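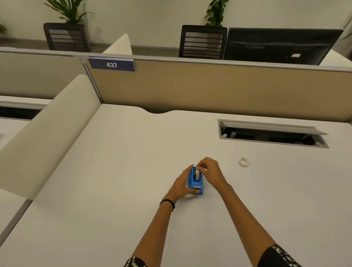
Both hands on the tape dispenser, desk 437.

Eirlys Gethin
26 December 2024

1/ I have finished the second version of our house rules for recording hand tasks at a desk. These recordings are what the arms at Horkov learn from, so I take the rules quite seriously. I will share the main ones in this thread.

2/ Rule one: both hands stay in view from the start of the task to the end. If one hand must leave the desk, stop and begin a new take. We lost nearly 300 takes in August to this, and most of them were otherwise good.

3/ Rule two: use your normal speed. People become very slow and polite when they know they are recorded. The arm then learns to be slow and polite also.
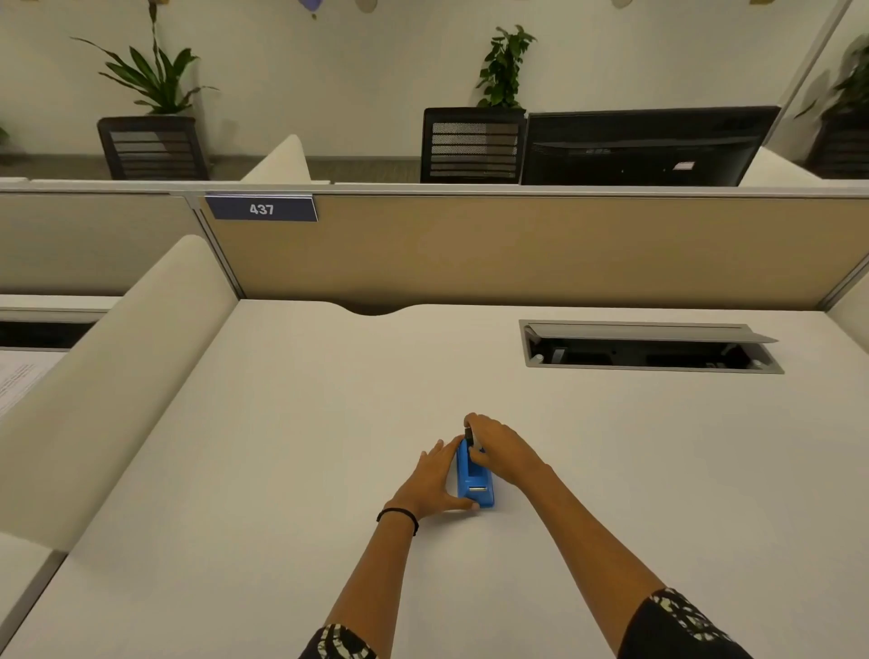

The blue stapler on the same desk.

4/ Rule three: one object is the subject of each take, and its name goes in the log before you touch it. "Stapler", "tape dispenser". Please no "office thing". I found 26 entries with this label.

5/ Rule four: hair ties, bracelets and patterned sleeves are permitted. The first version did forbid them. I argued against this, because the people who will work beside the arm do not dress for it. Write them in the log and continue.

6/ Rule five concerns small parts. Hold a small part so that your fingers do not hide all of it, at least for a moment, before you fit it or put it down.
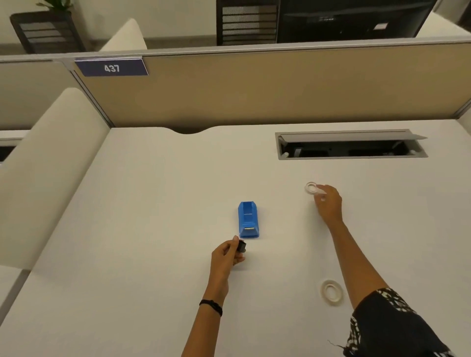
7/ Spare rolls may lie on the desk if the task needs them. Put them where you would really put them. Do not make a straight line for the sake of beauty.

8/ Rule six: a mistake is kept. If you drop the roll and pick it up again, this is useful for us. Mark it "recovery" and do not repeat the take. Plirnach deletes such takes and I think this is a pity.

9/ Rule seven: a pause after 25 takes. It is not optional, also not for me. Tired hands begin to do strange grips and the reviewer cannot always see why.
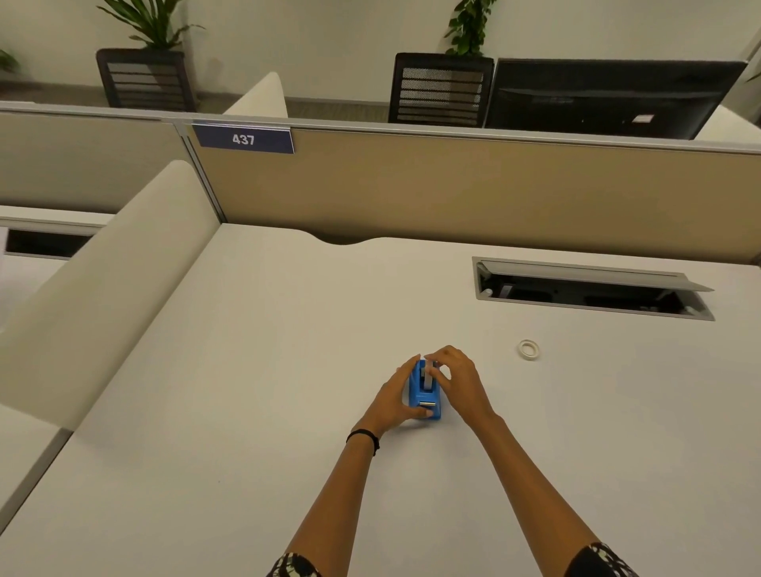

10/ What is still open: how to label a grip when the two hands do different jobs. Klinhom has one field for the grip, and I want two, left and right. I have written to them and wait for the answer.

11/ Also open: who may review. At the moment you cannot review your own takes, but in a small team this is difficult to organize. If your group has a better rule, I would be glad to read it.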